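Stadbridge Elementary Parent-Teacher Group
Minutes of the back-to-school planning meeting, 25/07/2018
Held in the school library

We got going a little late because the library door was locked and the key was over in the front office. Once we were in, we skipped the icebreaker (sorry, Principal Hartono, I know you had one ready!) and went straight to the agenda. The minutes from the last meeting were approved with one fix: the spelling bee was in the cafeteria, and I had written gym.

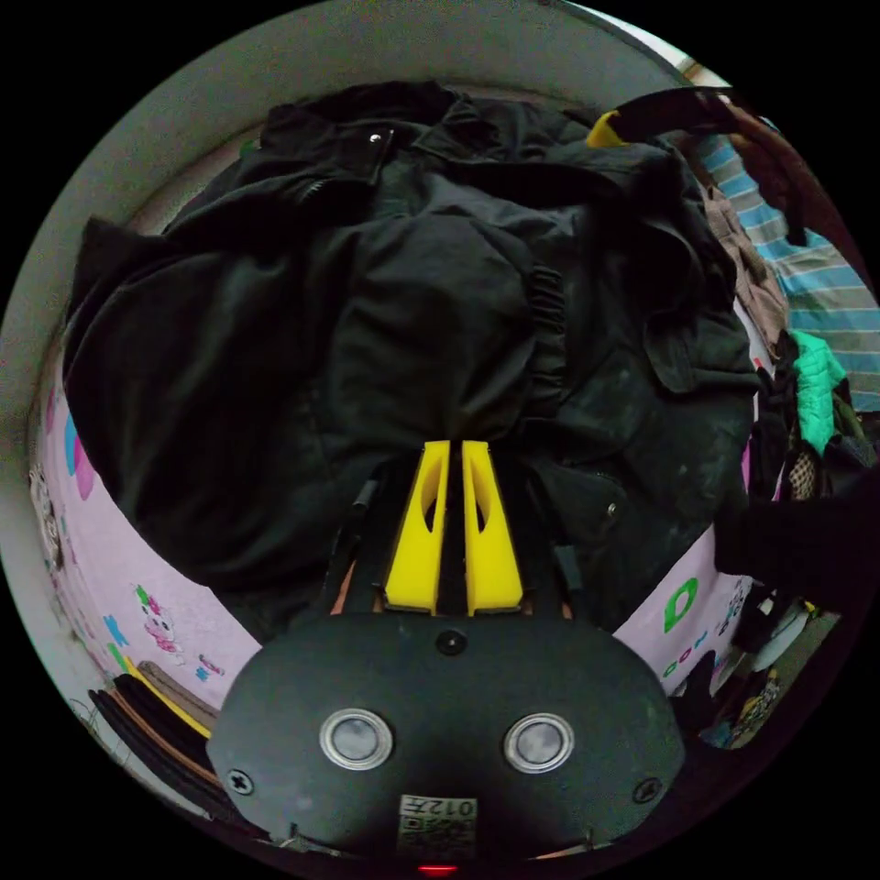
Sugeng Saragih
Recording Secretary, Stadbridge PTG

1. Supply lists
The new lists are up on the school website for every grade except third, and third grade is waiting on a decision about composition books versus spirals. We talked about this for much longer than I'd like to admit. Principal Hartono said the teachers would settle it among themselves by the end of the week and that we should please stop emailing them about it. Fair enough. One parent asked if we could drop the scented markers from the first grade list and everybody in the room said yes at the same time.

2. Meet-the-teacher night
Same format as last year, with families starting in the gym and then heading off to classrooms. The big change is that bus information will be at its own table by the main doors, so the line doesn't tangle up with the lunch account line again. I said I'd make the signs. The kindergarten teachers want their families to come half an hour early, which I think is a great idea, and it passed without any discussion at all.

We still need people for popsicles. Last year we ran out before the fifth graders even got downstairs, and I heard about it until Thanksgiving.

3. Money
The balance in the general account is $1,104. The spring plant sale did better than we thought it would, and there's one bill still to come for the field day T-shirts. We voted to set aside money for classroom rugs in two rooms, both in the Brolldale wing, where the floor is bare tile and the little ones sit on it for story time. Motion carried, three opposed. They wanted to wait and see what the T-shirt bill looks like, and I said I'd put that in the minutes, so there it is.

4. Drop-off lane
Prumside Road is going to be torn up into the first weeks of school. Cars will have to come in from the north side and loop behind the playground. The principal passed around a map, and then we passed it around again, because the arrows were hard to follow (at least for me). A cleaner version will go home in the first-day folders. Walkers should use the side gate. Please, please don't let kids out in the street, even if you're running behind.
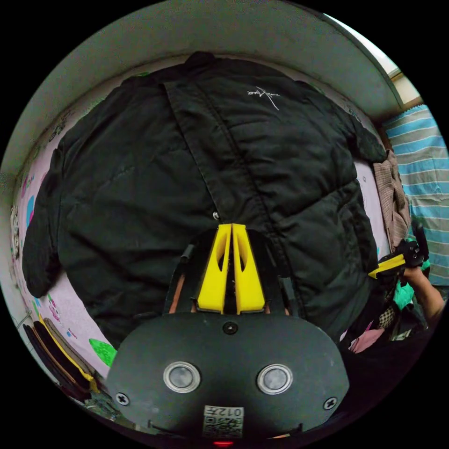 5. Clothing closet
The clothing closet will open again in November, in the small room next to the nurse. It went well last winter, but we had piles of toddler sizes and hardly anything for the older kids, who shoot up over the summer and come back with their wrists sticking out of everything. So this year I'd like us to ask for bigger sizes right in the flyer. Somebody wanted to know what counts as a winter coat, and I said padded and with a collar, like the black quilted one with the snap on the front, would be just right for a fifth grader waiting on the bus. Plaid shirts and other layers are welcome too. Please wash things before you send them in and check the pockets! We agreed that families can come by without signing a sheet, same as before.

6. Other business
The library would like old magazines for collage. The music room would not like any more recorders. There was a question about whether the book fair could move to the spring, and I'm going to call the book people and find out what dates they have left.

Still to do
Bus and lunch table signs: me
Call about the book fair: me again
Popsicle sign-up: needs a person
Revised drop-off map: Principal Hartono

Next meeting will be in the library again, after the first full week of classes. Coffee will be provided. Bring your own mug if you can, we're low on cups.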